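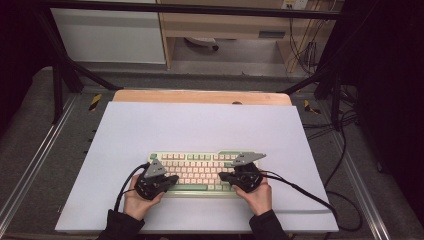 Both grippers on, keyboard ready. My view for most of June.

I've been meaning to write up the alignment tool for weeks, and since the keyboard task is the one that finally pushed me into building it, the keyboard task gets the top of the post.

Quick background if you haven't been following along. We record people doing small two-handed jobs with a gripper on each hand, and then we train a policy on the recordings. Most of our jobs so far were forgiving. Folding a cloth is forgiving. You can have your left hand stream lag your right by a good chunk and the policy will still learn something that looks like folding. A small keyboard is a different animal! The keys sit shoulder to shoulder, both jaws work over the same little patch, and if the software thinks the left jaw is where it was a moment ago, it will happily learn to press the neighbor of the key you wanted.

So, timing. Our recorder is called Prandero (it was named before I got here) and it writes three streams: the head view, the left gripper and the right gripper. Each one stamps its own samples with its own clock. At the start of a session Prandero compares the clocks once, saves the offsets, and trusts them until you hit stop. That was fine when sessions were short. Then we started doing longer ones, and the clocks wandered, and I spent three evenings blaming the pose tracker for something it hadn't done. Sorry, pose tracker.

The new tool is called Tsuji. It runs after recording and throws away the idea of a single offset. It looks at how each hand moves in the head view, looks at how the matching gripper says it moved, and slides one against the other until the speeds line up. It does that over and over along the session, so you get a curve of offsets, and then it fits something smooth through the curve. The whole core is shorter than our config parser. I love it when that happens.

The first version had a dumb flaw. If a hand sits still, there's nothing to line up, and the match score comes out flat, and my code picked the top of a flat line with total confidence. The plots had these wild spikes wherever I'd paused to think. Now each window gets a weight based on how much motion is in it, and quiet windows barely count. I also added a little wiggle at the start and end of every session, both hands, side to side and then up and down. Feels silly, works great.

Urszula Kwiatkowski reviewed the branch and asked what happens when both hands move together, like when you carry something with two grippers. Good question, and I didn't have an answer. The left hand in view can match the right gripper's signal almost as well as its own. I ended up locking the left/right labels using the wiggle and never letting the matcher swap them later on. She also got me to store the raw offsets next to the fitted ones, which I grumbled over and have already used twice.

Some numbers, for the people who like numbers. The keyboard set has 3696 clips. With the old offsets, 1680 of them passed our contact check, where the jaw has to stop moving down at the same time the key does in the video. With Tsuji, 3321 pass. Same recordings, same hands, no new data! I reran it from a clean checkout because I didn't believe it, and got the same count.

The ones that still fail are mostly my fault in a different way. When one jaw passes in front of the other, the head view loses track of the far hand, and the tracker guesses. Tsuji can't fix a guess. I've been trying a cheap fix where the gripper's own motion carries the estimate through the gap, and it's promising on slow moves and pretty bad on fast ones.

Training is next. Pesus, our planner, reads the aligned clips directly now, so there's no more export step with the folder of half-converted files that everyone was scared to delete. I started a small run on 100 clips last night just to see if anything would crash, and nothing did, so I'm queuing the full set once the other job on the machine finishes.

A couple of loose ends if you use our tools. The offset file format changed, so old sessions need one pass through the upgrade script before Tsuji will read them. The plotting command is still called rorkex-plot, left over from Rorkex, our first recorder, and I'm going to rename it as soon as I find every place that calls it. And if your curve has a sudden step in it, check for a restarted stream before you go hunting in the matcher. I lost a whole afternoon to that one.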